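Artificial fruit

Artificial fruit is the general name for imitation fruit made for display, teaching, play or rehearsal. The term is commonly extended to imitation vegetables, and suppliers sell the two together under headings such as "faux produce" or "display produce". The material ranges from solid wax and plaster to hollow molded plastic, coated foam, papier-mâché, glass, turned wood and stone. Pieces are usually made at or near life size, although reduced sizes are made for wreaths, hats and dollhouses.

Materials and construction

Wax was long the preferred material for close imitation. Molten wax is poured into a plaster piece mold, turned until a shell has set against the walls, and the surplus poured out. Color is added to the wax itself, with further tints brushed on after the piece has been released. Wax takes a convincing skin, but it softens in a warm room, marks under a fingernail and gathers dust that can't be wiped off without dulling the surface.

Papier-mâché and plaster are cheaper and harder. Both need a ground coat before painting, and both chip to a white core. Plaster pieces are heavy for their size and are now mostly seen in older teaching sets.

Most current production uses one of two methods. In the first, a hollow body is molded in soft or rigid plastic, with the color in the plastic or sprayed on. In the second, a core of expanded foam is dipped or sprayed with a colored coating, which gives a light piece with a slightly yielding surface. Foam-core fruit dents if stored under weight, and the dent doesn't come out. Hollow pieces recover better but may show a seam line, usually placed to run from stem to base where the eye accepts it.

Compound forms such as grapes are assembled. Single berries are molded with a short socket, pushed onto wire or plastic stalks, and gathered on a main stem. Leaves are generally printed fabric or thin molded plastic. The stalk joint is the usual point of failure, and loose berries are the most common complaint made about grape clusters of any price.

Weighting

An unweighted apple of foam or hollow plastic rolls easily and sits badly in a bowl. Better grades contain a slug of sand, plaster or metal near the base. The weight is seldom matched to that of the real fruit, since carriage is charged on it, and a partial weight is enough to keep a piece upright. Weighted and unweighted pieces shouldn't be stored in the same container, as the heavier ones bruise the rest.

Surface and color

Skin finish is judged separately from shape. Apples and peppers are normally given a gloss coat. Citrus requires a pitted texture, which is cut into the mold or produced by a stippled coating, and looks wrong under gloss. Peaches and apricots are flocked with short fiber. Grapes may carry a pale powdery bloom, applied last and easily rubbed away.

Color is the property that changes most with age. Reds sprayed over a yellow base tend to fade toward orange in a sunny window, and soft plastics may darken or become tacky. Fading is uneven where one side of a piece has faced the light, so display handbooks advise turning the contents of a bowl at intervals.

Types

Three grades are generally distinguished in the trade, though the names differ from one supplier to the next.

Display grade. Made to be seen at a distance, as in shop windows, show homes and stage sets. Outline and color are exaggerated and the underside is often left plain.

Replica grade. Made for close viewing and for photography. Stem cavities, blemishes and slight asymmetry are reproduced, and no two pieces in a set are meant to be identical. The catalog of the maker Femidico listed 24 apples in this grade, each from its own mold.

Handling grade. Made for children's play, language teaching, memory work and sorting exercises. Pieces have to stand being dropped, squeezed and washed. Small detachable parts are avoided, and leaves, if any, are fixed.

Arrangement and containers

A mixed set is generally kept in an open container that can be carried to the table and tipped out. Shallow plastic baskets with handle openings at the ends are widely used in classrooms and activity rooms; they show the contents from above and can be rinsed. Wicker is favored for display but snags grape stalks and sheds fragments. Glass and ceramic bowls suit a fixed arrangement only.

The standard arrangement places the largest or longest piece first and fills in around it. Long forms, such as peppers and bananas, are laid on the diagonal so that they bridge the container. Round forms go to the low end, where they hold one another in place, and a grape cluster is set last against them. Adjacent pieces are chosen for contrast, a lemon beside an apple being the usual textbook pairing.

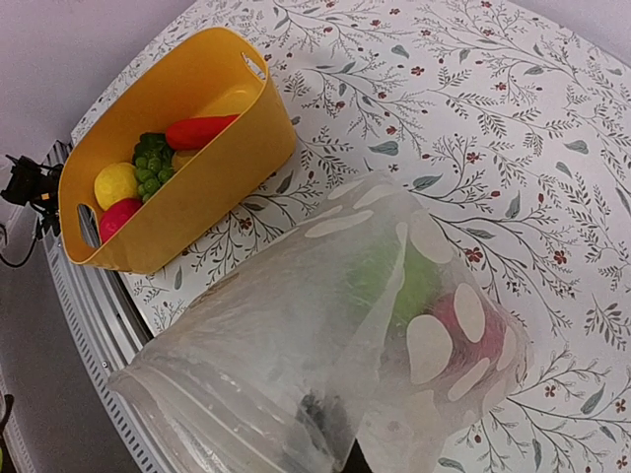 Elmarie Hlongwane, in a comment on an earlier version of this entry, objected that the rule of contrast is a florist's rule and does harm in teaching sets. "If every neighbor is a different color, the learner sorts by color and never looks at shape," she wrote, and she recommended that any basket used for naming work hold at least one pair alike in color and unlike in form, such as a lemon and a yellow pear, or a red apple and a red pepper. Her further point, that contrast should be kept for the first session and then reduced, has been taken up in the Clisville sorting schedule described below.

The background also affects how easily pieces can be told apart. A plain cloth in a middle tone gives the cleanest outline. Patterned cloths, in particular those with leaves or berries, compete with small green and red pieces laid directly on them, although the effect is slight while the pieces remain in a basket of a single strong color.

Use in teaching and activity work

Artificial produce is used wherever real produce would spoil, stain or be eaten. Typical exercises include naming, sorting by color or type, packing a shopping bag from a list, and recalling a piece removed from the group. Sets for these purposes usually run to 11 or 24 pieces. Larger sets of 50 are sold for market-stall play and contain many duplicates.

The Clisville schedule, first used in day centers, begins with a few unlike pieces and adds near matches in stages. A session is limited to 20 minutes. Pieces are offered in the basket and returned to it, and the same basket is kept throughout so that the container doesn't become a clue.

The value of life size is disputed. The Sánchez method calls for full-size pieces only, on the ground that grip is part of recognition. Users of the Grevmont sets, which are reduced by a third, report no difficulty with naming but some with packing exercises, where the learner misjudges how much a bag will hold.

Care and storage

Hard plastic and coated pieces are washed in lukewarm water with a little dish soap, rinsed and left to dry on a rack. Flocked pieces are brushed dry. Wax is dusted with a soft brush and never wetted. Grape clusters are swirled in the water by the main stem and hung up to drain, as water held between the berries leaves a gray deposit.

Solvent cleaners lift sprayed color. Alcohol wipes, often used between groups, are safe on most rigid plastics but will cloud a gloss coat over time; a test on the underside is advised.

For storage, pieces are laid in a single layer or separated with tissue. Soft plastic fruit shouldn't touch painted surfaces or other plastics for long periods, as plasticizer may migrate and bond the two. Thin plastic bags keep off dust but can stick to tacky skins in a warm cupboard, and paper is preferred for anything put away beyond a season.

Safety

Handling-grade pieces intended for young children should be too large to be swallowed, which rules out single loose grapes, cherries and most berries. Foam-core pieces are withdrawn once the coating has split, as fragments of core can be bitten off. Realistic pieces shouldn't be mixed with real fruit in the same bowl where users have poor sight or impaired memory. Scented versions, made by adding fragrance to the coating, are unsuited to the same groups.

See also

Wax modeling
Food replica
Still-life props
Sorting exercise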